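The day the gripper stopped letting go

I have been promising this post since May, and a few of you have been very patient about it (hello, Ladi).

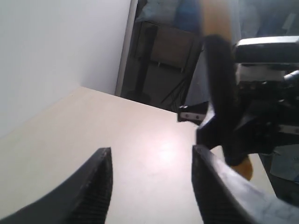 So, the fault. If you've read along for a while you know we've been teaching the arm to pick small things up from a table and put them down again, which sounds like the dullest job in the world and is my favorite part of the week. By spring it was doing well. We had it up to 80 picks in a session without anybody having to step in, and I had gotten a bit smug and started telling people at dinner parties.

Then one Tuesday Tobiloba was running the afternoon session while I ate a late lunch at my desk, and I heard him say "huh." Anyone who has worked around machines knows that sound. The arm had picked up a foam block, carried it over to the drop spot, lowered it very nicely, and then gone home with the block still in its fingers. On the next try it did the same thing. On the third it let go fine, so we both shrugged and carried on, and that was the mistake I really want to write about.

We should have stopped right there. I knew it and he knew it. But we had 21 picks left in the batch and the numbers looked so good that we wanted to finish. A few picks later the fingers held on again, only this time the block was wedged at an angle, and Tobiloba reached in to pull it free. He'd paused the program first, I'll give him that. What neither of us had thought through is that pausing the program didn't take power off the gripper. There was an open command still waiting in line, and when whatever was holding it up cleared, the gripper opened all at once and then closed again for the next pick. It caught the side of his thumb.

He's fine! I should have said so sooner, sorry. He had a red line across the thumb and a blister the next morning, and he was more annoyed than hurt. The grip force was set low for foam. The week before, we'd had it turned up for a set of heavier parts, and I have thought about that a good deal more than I would like to.

It took us a couple of days to find the cause. My first guess was something mechanical, so I had the fingers off and cleaned the pads with a toothbrush, and they were perfectly all right. Then I blamed the software, and poor Elikem read through the whole release routine twice on my say-so and found nothing to complain of except my variable names. It was Ruairi, over from the Jillstead shop to borrow a torque wrench, who asked whether it only happened when the wrist was turned a certain way. Well, we went back through the logs and of course it did. The signal cable had been strapped a little too tight, and every time the wrist rolled past a certain point the connector pulled just far enough to drop the message. Roll it back, and the message got through late. I had strapped that cable myself and been rather proud of how tidy it looked.

The repair was 2 inches of extra slack and a new connector, ten minutes' work if you leave out the time I spent looking for the small screwdriver. We ran it for 3600 seconds afterward, rolling the wrist back and forth as far as it would go with a test message going out the whole time, and didn't lose one.

The habits have taken longer. Hands don't go near the fingers now until the red button is in, and that means the button and not the pause key on the laptop. I also wrote a check into the program so that if the gripper doesn't report open within a second of being asked, the waiting commands are thrown away and the arm stays where it is. And an odd result stops the batch, even when there's only one pick left. I grumbled about that last rule more than anyone, and it was my rule.

Ertuğrul asked in the comments last time whether we'd share the release check. Yes, happily, once I've renamed a few things so Elikem will let me show it in public. Tobiloba has gone back to running the afternoon sessions, and he has put a strip of yellow tape beside the red button with his initials on it.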